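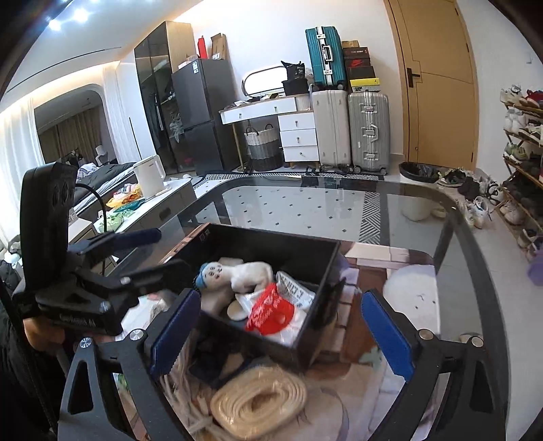

The black box on the glass table, white guy and red packet already in.

Wai-kit Ng
January 29, 2026

OK so I am finally doing the small stuff box and I'm way too excited about it. Thread, because I have opinions about small stuff now!

2/ Background: when I moved to Turnton in September I packed the kitchen like a grown-up and labeled all the books. Then the last night came and everything that didn't belong anywhere went into bags. Little packets, cords, souvenirs, one key. Those bags have been sitting behind the sofa ever since.

3/ The black box used to have a gift in it and I kept it because of the orangey-brown strip along the rim. I love that strip. It has a dark pattern on it and it makes the whole thing look like it belongs on a shelf, even when it's full of junk.

4/ First in: the little white guy with the blue thing on his head. He's lying on his side because he doesn't fit standing up. He has lived on a monitor, a windowsill and a car dashboard, and he's getting a rest!

5/ Red packet and white packet went in next to him. I like having them at the top end where I can see the red from across the room. If I can spot one thing in a box I remember the rest of what's in it, no idea why my brain works like that.

6/ Someone already asked about the crumpled wrapper in there. It's coming out again. I have a rule that I can put anything in on the first round, even trash, and then I do a second round with the bin next to me. Sorting AND deciding at the same time is how I ended up on the floor at midnight reading old receipts.

7/ Doing it on the glass table was a great move, by the way. I used to do this on the bed and lose half of it in the blanket. A hard flat surface, with the mat down on the near side so things don't skid or scratch, and it's so much faster.

8/ And yes, the mat! Big white cartoon face, brown and cream and mauve blocks. My cousin in Pindham mailed it to me rolled up in a tube and it took days under cookbooks to lie flat. It's the most cheerful thing I own. I catch myself moving stuff off the character's face so it can see.

9/ The beige coil in front of the box is the problem child. It's thick, it's shiny, it's wound up so nicely in ovals that I can't bring myself to disturb it. It also takes up a ridiculous amount of space for something that does nothing all day. Tried it in the box in my head a few different ways. Lid would never close.

10/ Current thinking is that the coil gets the drawer under the TV, all to itself. It's earned it.

11/ The pale stringy bits over to the left are going in a sandwich bag. Loose stringy things are the worst for a box like this. Put them in on top of everything and a week later they're wrapped around whatever you want.

12/ Ooh, a tip I got from Ms. Ok, my old neighbor, who had the tidiest drawers I've ever seen in my life: tall things along the walls, flat things on the bottom, and leave a gap the size of your hand. The gap is the bit I always skipped. You need somewhere for your fingers to go or you end up tipping the whole thing out to get one packet!

13/ So I'm leaving the space by the round beige disc alone. Flat on the bottom, just like she taught me.

14/ For anyone asking about bigger storage, I did look. Zukside has a gorgeous cabinet with tiny drawers, 24 of them, and I stood there opening and closing them like a kid. It was 132 dollars. I walked around the store, came back, opened a few more drawers, and went home. I have a black box at home and it was free.

15/ (I still think about the drawers.)

16/ Small detour. While digging in the bags I found the missing piece from the 2000 piece puzzle I did with my sister. We finished that thing with a hole in the sky!! She's kept it glued to a board all this time. I called her and she made me hold the piece up to the phone.

17/ It's going in an envelope to her today. Not risking the box.

18/ Back to it. Still to sort: the navy and black thing between the coil and the box, and the white bag on the left. The bag I've been saving for last. It's the one I packed at two in the morning and I have no memory of what I was thinking.

19/ Rules for the bag, so I stick to them in public:
If I have two, one goes.
If it belongs to a machine I don't have anymore, it goes.
If it makes me laugh, it stays.

20/ The third rule is doing a lot of work already. The white guy is 100 percent a third rule guy.

21/ Making tea before the bag. I bought a 200 gram tin of the good jasmine and I'm using tidying as an excuse to get through it.

22/ OK, bag update. Found: a hotel sewing kit, four hair ties (I have short hair), the spare key to my bike lock, and a birthday card I wrote and never sent. Bike lock key!!! I've been so careful with the other one since fall because I thought it was the only one left.

23/ Key goes on the hook by the door right this second. Hair ties to my sister with the puzzle piece. Sewing kit stays, I have a coat button that's been hanging on since the move. The card I'm going to send. It's very late but it's a nice card.

24/ A few of you are asking if I'm going to label the box. I wasn't planning to! The strip on the rim is the label as far as I'm concerned. If I put tape on it I'll be sad every time I look over there.

25/ What I might do is a slip of paper on the inside with a list. My dad did that with his toolboxes, in pencil, and crossed things out when he lent them to people. Some of those lists were all crossed out.

26/ Wrapper's in the bin. Second round took me less time than the tea took to cool.

27/ If you've got bags behind your sofa too, do one tonight and tell me the best thing you find. Keys, old cards, little guys in hats, I want to hear about all of it. Off to find an envelope.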